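About Nositz House

Nositz House is a lending library of toys, games and puzzles serving families, schools and care homes in the towns of Serby and Romura. Members borrow from the collection in the same way they would borrow books from a public library. The collection currently holds 3,882 items, all of which are listed in the catalog and may be reserved at either branch.

Our Mission

Nositz House exists so that people of every age may have something good to play with, whatever their income or the size of their home. Play is a part of ordinary life for adults as well as children, and the collection is chosen with both in mind. Items for babies and toddlers stand near the entrance of each branch, and the shelves for older children, teenagers and adults follow in order of age.

Our History

The library began in the front room of a former shoe store on Borkowska Street in Serby. Zuzanna Krajewska, a retired kindergarten teacher, had kept the teaching materials from her own classroom and began lending them to the parents of former pupils. Her first catalog was a school notebook ruled into columns, and it is still kept in the Serby office. Demand soon outgrew the room, and the lending operation moved to the building known as Nositz House, from which the organization takes its name.

The Romura branch opened later, in response to requests from families who were traveling to Serby by bus with large items. It occupies the ground floor of the old post office. The sorting counter was retained and now serves as the returns desk.

The Collection

The collection is divided into board and card games, building sets, dolls and play figures, outdoor play, musical toys, and puzzles. New items are bought twice a year. Suggestions from members are read before each purchase, and a large share of what is bought comes from those suggestions.

Donated items are accepted in August only. They must be complete and clean, and must carry the original safety label where one was supplied. We regret that soft toys cannot be accepted as donations. Items that do not suit the collection are passed on to other organizations in the region, and donors who would prefer to have such items returned should say so when they hand them in.

Every returned item is checked against its contents card before it goes back on the shelf. Jigsaw puzzles are weighed, and any box whose weight differs from the figure on its card is set aside and counted by hand. Spare parts are stored by color and size at the Serby branch. Members who find a stray piece at home after returning an item are asked to place it in an envelope with the item number, if known, and leave it at either desk.

Membership

Household membership is open to all residents of the two towns and the villages between them. Each household may borrow up to 12 items at a time. Schools, day care centers and care homes may apply for group membership, which carries a longer loan period and includes delivery. Nearly 300 households and institutions are members at present.

There is no charge for ordinary wear. Where an item is lost or badly damaged, the member is asked to pay toward its replacement, and payment may be spread over several months on request.

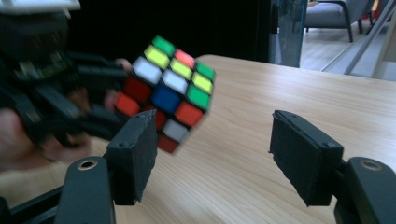
May a puzzle be kept past its due date if it has not been solved?

A loan may be renewed twice, in person or by telephone, provided that no other member has reserved the item. After the second renewal it must be returned to the branch for one week before the same household may borrow it again.

Our Staff and Governance

The library is led by its director, Wojciech Grabowska, who joined as branch manager at Romura and was later appointed to his present post. Each branch has its own manager and desk staff. Repairs for both branches are carried out in the workshop at Serby. Ms. Krajewska remains honorary president and continues to advise on the early years shelves.

Nositz House is a registered nonprofit organization. Its income comes from membership fees, a yearly grant from each town, and the sale of retired items. The annual report may be read at either branch.

Visiting Us

Both branches are open on weekday afternoons and on Saturday mornings. On Wednesday the Serby branch stays open into the evening for its games table, at which members and guests may try items from the collection before borrowing them. Children under 10 should be accompanied by an adult. Step-free entry is available at the Serby branch from the courtyard and at the Romura branch from the main street.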